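Lerkerura guideline

The Lerkerura guideline is a set of good-practice rules for recording, labeling and reporting two-handed robot manipulation tasks in simulation. It covers tasks in which a robot with two multi-fingered hands works at a table with storage furniture such as drawers, cupboards and boxes. The guideline is voluntary and carries no certification mark. It was drafted by Ruth Betancur and Lucie Tremblay and is maintained by the Somon working group, which publishes corrections every November.

Scope

The text applies to rendered scenes with rigid furniture and one or more loose objects. It does not cover cloth, liquids or mobile bases. Safety of physical machines is also excluded, and users are told to consult the rules in force at their own site before moving any trained controller onto hardware.

Scene requirements

A conforming scene must have a work surface that is free of objects not named in the task sheet. Furniture may be stacked, but each unit with a moving part must be listed separately, together with its joint type and travel limits. A drawer is entered as a sliding joint with its closed position at zero. Handles are treated as part of the body they are fixed to and must have their own collision shape. The collision shape of a bar handle may not fill the gap behind the bar, as this would stop a finger from hooking it.
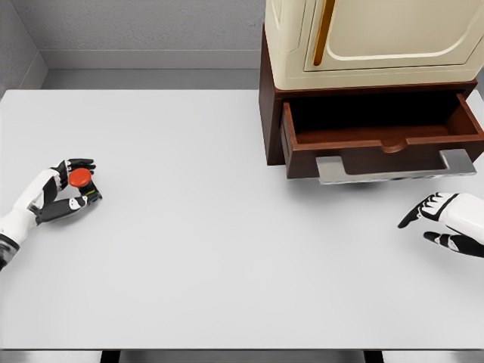 Starting poses are drawn at random within limits given in the task sheet. Both hands must start clear of the furniture, with no contact force reported by the simulator. The two hands are labeled left and right from the point of view of the robot, and the label does not change when the arms cross. Lighting may vary between episodes but not within one.

Recording rules

Joint positions, commanded positions and contact events are stored at the same rate as the camera stream. The guideline allows a gap of no more than 28 milliseconds between a contact event and the nearest stored camera view. Episodes longer than 600 control steps are closed automatically and marked as timed out. A timed-out episode stays in the set — deleting it is listed as a reporting fault.

An operator who records demonstrations by remote control must complete a practice block first. Practice episodes are kept in a separate folder and are never counted.

Task phases

Each episode is divided into approach, contact, transfer and release. The phase label belongs to a hand and is assigned separately for left and right, so one hand may be in contact while the other is still approaching. For drawer tasks, the position of the sliding joint is logged in every phase, including those in which neither hand touches the drawer. An object counts as inside when its center of mass lies within the inner walls and below the upper rim. 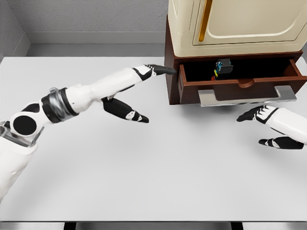
Simulated drawer task with both robot hands near the open drawer and a small object inside.

Reporting

Success rates must be given with the number of episodes and the random seeds used. A rate of 82 percent with no episode count is treated as incomplete. Results from scenes used in training and results from new scenes go in separate columns. Partial success, such as a drawer opened but an object not placed, may be reported but is not added to the main figure.

Adoption and criticism

The Benkirane test suite follows the guideline in full. Vuvside, an earlier suite, follows only the recording rules and keeps its own phase names. Of the 62 comments received on the first draft, most dealt with the phase labels, which some users found slow to assign by hand. The second draft permits automatic labeling from contact events, provided that a sample is checked by a person. A request to add rules for soft fingertips was deferred.

See also

Drawer opening task
Bimanual manipulation
Teleoperation
Contact modeling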